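Lending a Hand: Afternoons at the Teaching Table in Zostitcombe
Jul 16, 2026

Barbara Brzozowska used to teach piano, and she still talks about wrists a good deal. Keep them loose, she told me, and let the elbow do the traveling. She was standing at the controls at Corura, a small company at the quiet end of Zostitcombe, where people spend their working days showing robots how to do the little jobs most of us do without a thought. A small whiteboard with red handwriting on it was the business of the hour, and she was as patient with it as I imagine she was with her beginners.

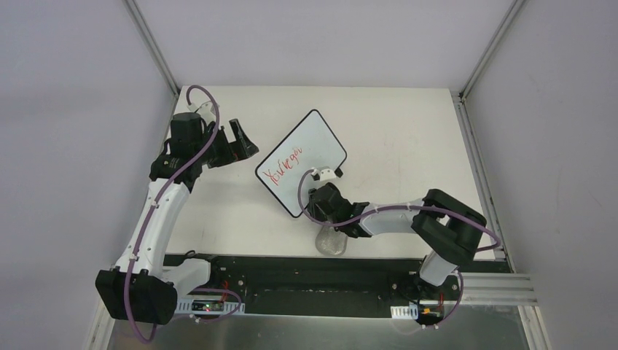 So how do you teach a robot something like this? You do the job yourself through its arms, over and over, while the computer keeps a record of every movement, and later a program studies those records and tries to work out the knack of it.

The controls are a pair of lightweight handles that Corura calls Totow (after somebody's childhood cat, I was told, with great seriousness). Move a handle and an arm moves; squeeze and the gripper closes. It sounds like a video game, and for the first 10 minutes it feels like one too, right up until you try to pick up something thin and flat and discover how much your own fingertips have been doing for you all these years!

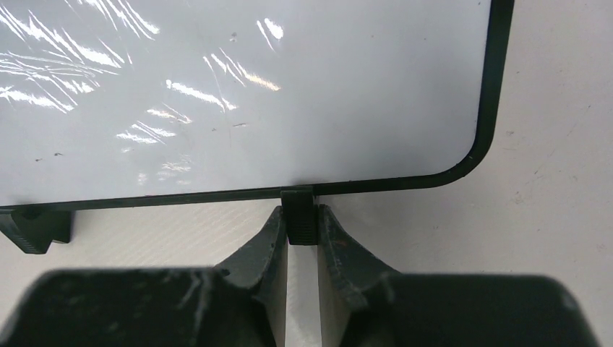 Barbara says the last inch is where new people come to grief. They rush it, or they freeze, and either way the recording ends up full of jitters that the robot may faithfully learn. She would much sooner see a slow, plain reach with one small correction in it, the kind you or I would make reaching for a coffee cup in a dim kitchen. A good session gives her about 70 usable tries, and she is stern about throwing out the rest.

Using both arms together is harder again, a bit like patting your head and rubbing your stomach, only with your head on the other side of the room.

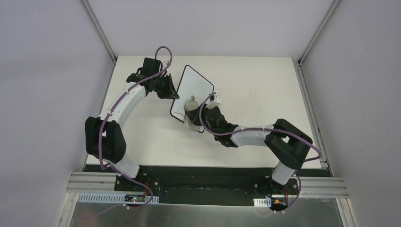 Zixuan Cui thinks the stumbles are worth keeping, and told me over a very good sandwich that a robot raised on perfect examples has no idea what to do the first time something slips. The two of them have been having this argument, quite happily, since last September, and I gather neither has budged.

I had my own turn before I left, and I'm sorry to report that I was dreadful. My shoulders crept up around my ears, and I kept leaning sideways as if that would help. Barbara lowered the stool, told me to breathe out, and had me try again with my eyes on the gripper instead of my hands. It was better after that, though still nothing you'd want a machine to copy.

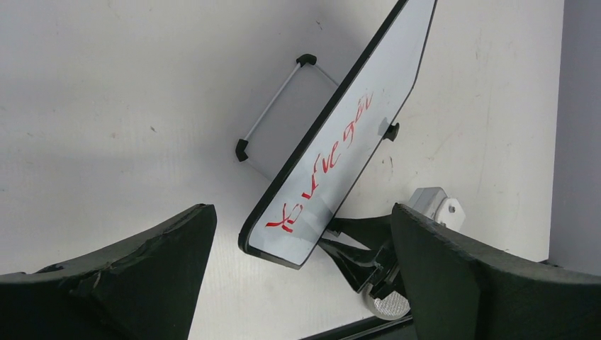 Red marker on a tilted board, between the gripper's fingers.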